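Workshop tips: cleaning out and reseating parts in an old desktop computer

Posted 14 Mar 2020 in Workshop

An office desktop that is eight or ten years old will usually run well again after a cleaning, a fresh battery and a little more memory. The tips on this page are for the bench part of the job, with the side panel off and the board still screwed into the case. They apply to most tower machines with a full-size board. Small-form cases are tighter but go the same way.

Before you open the case

Shut the machine down fully, turn off the switch on the power supply if it has one, and pull the power cord. Then press the front power button and hold it for a few seconds. Take off the monitor cable, the network cable and anything in the USB ports.

Lay the case on its side on a firm table. A kitchen table is fine with an old bath towel under the case. Keep the towel under the metal only and don't let it bunch up inside. Carpet is a poor place to work, both for the static and for the screws you will lose in it.

Touch bare metal on the case before you touch any part of the board, and again every time you come back to the table. A wrist strap is better if you own one. Take off rings and bracelets and roll up loose sleeves.

Somewhere to put the screws

Screws from a computer case look alike and are not. The ones that hold the side panel are often coarser than the ones that hold the board, and a coarse screw will chew up a fine thread. A muffin tin works well. So do the small plastic cups that Jello snacks come in, rinsed and dried. Put one kind of screw in each cup and write on a strip of masking tape what it came from.

Long screws from a processor cooler should stay with the cooler. If they are the captive sort with springs, they stay put by themselves.

Take a few pictures with your phone before unplugging anything. The fan plugs and the front panel plugs are the ones people put back wrong. If two plugs are the same size, tag one with tape.

Dust

Do the dusty work outdoors or in the garage if the weather allows. Hold the fan blades still with a finger or a wooden stick while you blow air at them. Canned air should be kept upright and used in short bursts. If you tip the can, it spits cold liquid.

Start at the top and work down, so the dust doesn't settle on what you have already done. The worst spots are:

The fins of the heatsinks
The grille at the front of the case
The inside of the power supply, which you blow out through the vents and never open
The corner behind the drive cage

A soft paintbrush with natural bristles, an inch wide, loosens what the air leaves behind. Don't use the household vacuum on the board itself. It is all right for the bottom of the case and the outside grilles.

With the cooler off, stay clear of the processor socket while you brush. On many boards it is full of fine spring contacts, and a single bristle can bend one. If you have the plastic cover that came with the board, put it on. If not, do all the dusting first and take the cooler off last.
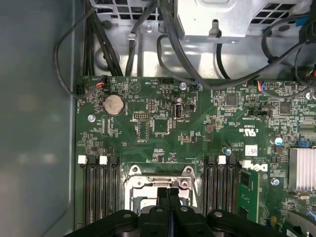 Memory is the easiest thing to reseat and cures a surprising number of dead machines. Open the latch at the end of the slot, or at both ends if there are two, and the module will lift a little. Pull it straight up by its edges. Look for the notch in the bottom edge before you put it back, and line it up with the bump in the slot. Press down on both ends until the latches close. It takes more force than most people expect, and the board will flex slightly. Stop if it flexes a lot, and check the notch again.

If the gold contacts look dull, wipe them with a lint-free cloth and a drop of high-strength rubbing alcohol. Let them dry. Pencil erasers are often suggested for this, but they leave crumbs and wear away the gold.

When you add a second module to a board with four slots, look in the manual for which slots make a pair. On many boards the paired slots are not next to each other. If the manual is gone, the maker's support page will usually have it under the model number on the outside of the case.

The coin battery

The flat round battery on the board keeps the clock and the settings. When it is weak, the machine forgets the date every time it is unplugged. The usual size is CR2032, but read the face of yours before you buy.

Note which side is up. Most holders have a small metal tab at one side. Push the tab outward with a plastic tool or a fingernail and the battery pops up. A screwdriver will do it too, but it slips easily and can cut a trace in the board. Slide the new one in under the fixed edge and press down until the tab clicks over. After this you will need to set the date and time again, and some machines will stop at a message and ask you to press a key.

Write the month on a bit of tape and stick it inside the side panel. Ours says August, and it saves guessing later.

The processor and cooler

Leave the processor in its socket unless you have a reason to change it. If you lift the cooler, though, the old paste has to come off and new paste has to go on. Run the machine for five minutes before you shut it down and the paste will be softer. Twist the cooler gently before you pull.

Wipe off the old paste with coffee filters and rubbing alcohol. Coffee filters shed less than paper towels. Work from the outside toward the middle so you don't push paste over the edge. A dab of new paste the size of a small pea is enough for most desktop chips.

If the processor does come out, open the lever all the way, lift the chip straight up by its sides and set it in its plastic tray or on a clean antistatic bag. Close the bracket over the empty socket and cover it. Never wipe inside a socket – there is no cloth fine enough.

Tighten cooler screws in a cross pattern, a couple of turns each at a time.

Wires

Fan wires should not be able to reach the blades. Tie them back to the frame of the case with a twist tie from a bread bag, paper kind if you have it, or a small zip tie with the tail cut flush. Don't pull a fan plug out by its wires. Grip the plastic plug and rock it a little. Keep the wires from lying across a heatsink.

Closing up

Count nothing by memory – look in the cups. If there is a screw left over, find out where it belongs before the panel goes on. Tip the case gently and listen for anything rolling. A loose screw under the board can short it out.

Connect only the power, the monitor and a keyboard for the first start, with the side panel still off, and keep your hands out. Every fan should turn. If it beeps and shows nothing, unplug it and reseat the memory again before trying anything else. When it has been running for ten minutes without trouble, shut it down, put the panel on and plug in the rest.

Old batteries and dead boards don't go in the household trash. Many towns take both at the recycling center, and some hardware stores keep a box for batteries by the door.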